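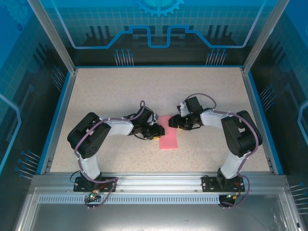 Gallery / Workcells / Maintenance

Looking after the two-arm cell

Tastar is the smaller of our two handling cells at Vilwood. Carola Brandes set it up and Tsutomu Ogura does most of the upkeep. The pages in this section cover the regular service, which comes up every 200 hours of running and takes one person an afternoon. Steps for the Skirkar cell are on its own page, as the mounts differ.

Mounts and rail. Both arms stand on black plates bolted to the aluminum rail along the front of the table. Power off first. Check the plate bolts with the short torque wrench at 5 Nm and put a new paint mark on any bolt that turned. If a plate has shifted, the arm has to be homed again before anything else is done.

Boards. The small boards hang at the front near each base, with their green lights facing out. Unplug, look at the contacts, plug back in. Do the left one completely before starting on the right. Mattes Fröhlich swapped both sets of leads in July, and the old ones are in the drawer marked Radu.

Test pieces. A pink sponge block is used for the first closing test and the pink sheet for the two-arm test. Replace the sheet when it starts to tear at the corners.
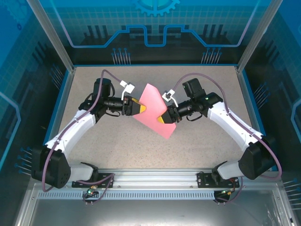
Cable slack is the item we correct most often on this cell. Each arm has one purple cable, and it needs enough length for the wrist to reach the middle of the table without pulling at the ties. Check it with both grippers holding the sheet between them, as they are with the pink one, and look at the loop over the left wrist, which should stand high and clear of the camera bracket. Move a tie one position at a time, then run the reach program 4 times at low speed.

Fingertips. The yellow pads are wiped with a dry cloth at each service and changed at 600 hours, always both arms together. Spare pads are kept with Dörte Reuter in stores. Write the hours on the card when you take a set.

Next: Skirkar cell, belt and guides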